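Scuff marks on a white work board inside an extrusion frame

Posted 7 May 2018 by Rónán Scanlon
Print this page | E-mail this page

I have a white rectangular board sitting flat on the floor inside a base made from aluminum extrusion rails. It gets used as a work surface for small parts, mostly things the size of a toy block being picked up and put down again. Since October the middle of it has gone grey and brown. There are faint marks as well as smudges, and the left side is worse than the right. Small flecks of debris collect there too, and I have not worked out what they are.

So far I have tried a damp microfibre cloth, which lifted some of the grey, and dish soap in warm water, which made no difference to the brown. I have not tried a solvent. The board came with the frame when we moved the bench work over from the Hastham unit, and there is no label on it, so I can't say what the surface is. It feels slightly slick and a fingernail does not mark it.

Two things I would like to know. First, what will take off the brown marks without dulling the finish? Second, is it worth lifting the board out to do it? The rails run all the way around and there are uprights and braces bolted to them, so getting it out means undoing part of the base. I would prefer to leave it where it is, but the electronics are on the floor just past the back rail and I don't want liquid going that way.

Rónán Scanlon
Zarnthorpe

Lenska

Work out what the surface is before using anything stronger than soap. Put a drop of isopropyl alcohol on a cotton swab and rub one corner that does not get used. Wait two minutes and look at the swab and at the spot. If the swab picks up white, or the spot turns tacky or dull, you have paint or a soft plastic and should stop there. If nothing changes, it is most likely a melamine or a hard laminate, and alcohol is safe on it.

The grey is usually the easy part. On boards like this it comes from rubber and dark plastic rubbing across the surface, and from aluminum oxide carried over from the rails on hands and sleeves. Bare extrusion sheds a fine grey film whenever it is handled. Wipe the rails down first, with a dry cloth and then a barely damp one, or you will be putting the grey back on the board as you clean.

Brown is harder to guess at. Adhesive residue that has picked up dirt goes brown and has a slight drag under a fingertip. If yours drags, use alcohol on a folded cloth, hold it on the mark for a count of 40, then wipe in one direction. Scrubbing in circles spreads it. If it does not drag, it may be a stain in the surface itself, and you can lighten it but probably not remove it.

For scuffs that survive all of that, a melamine foam sponge works, used damp and with almost no pressure. It is a very fine abrasive. On a gloss surface it will leave a matte patch that shows under overhead light, so try the corner again first. On a matte surface you will not see it.

As for the liquid, put it on the cloth and never on the board. A cloth that has been wrung out properly will not run. Shut down anything with a mains lead before you start, lift power supplies and computers off the floor if their leads reach, and lay a rolled towel along the inside of the back rail. I would not undo the base. Once the corner brackets on an extrusion frame have been loosened you have to square it again, and that takes longer than the cleaning.

sachdeva_shed

Just flip it over. The other side is probably clean.

Rónán Scanlon

Thanks to both. I did the swab test near the front left corner with no colour on the swab and no change in the finish, so I am treating it as a hard laminate. The brown marks drag a little, which points to adhesive. There was double-sided tape on the board at one stage, holding locating strips.

Flipping it has the same problem as lifting it out. It would also need the underside to be finished, and from what I can see along the near edge I'm not certain it is.

Lenska

Tape fits. If alcohol is slow on it, citrus-based adhesive remover is the next step, but wash it off with soap and water afterward - it leaves an oily film, and small parts will slide on that.

On the flecks, pick some up with clear tape and stick the tape to white paper. Under a magnifier, printed plastic looks like curled or stringy shavings, aluminum looks bright, and crumbled tape looks like grey crumbs that smear when pressed. Plastic crumbs near where a printed tool touches down usually mean an edge is wearing or catching on the surface. A pass over that edge with 400 grit paper, used wet and away from the board, will slow it down. Finer than that is wasted effort on most printed parts, although I do keep a sheet of 4,000 for acrylic.

Vacuum the flecks before you wipe. Use a brush head. Dragging grit under a cloth is how a good share of the fine scratches get there in the first place, and those scratches then hold the grey.

Rónán Scanlon

I will do the rails tonight and start on the left side of the board once they are clean. The towel along the back is a good idea and I have one long enough. I may also put a sacrificial sheet down over the centre when it is finished, if I can find one thin enough that it doesn't change the working height. Does anyone know whether clear polyester film lies flat without being taped at the edges? I would like to avoid starting again with adhesive.

Lenska

Heavier film will, once it has been left under weight overnight to lose the curl from the roll. Cut it to fit snugly between the rails and they will stop it creeping sideways. Thin film lifts at the corners whatever you do. Wipe both the film and the board before laying it, as any grit caught between them will print through and scratch the board from above. Matte film is easier to live with under strong lights.

Last updated by poster: surface test result added

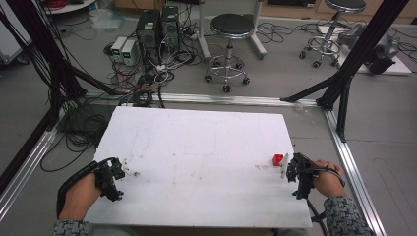
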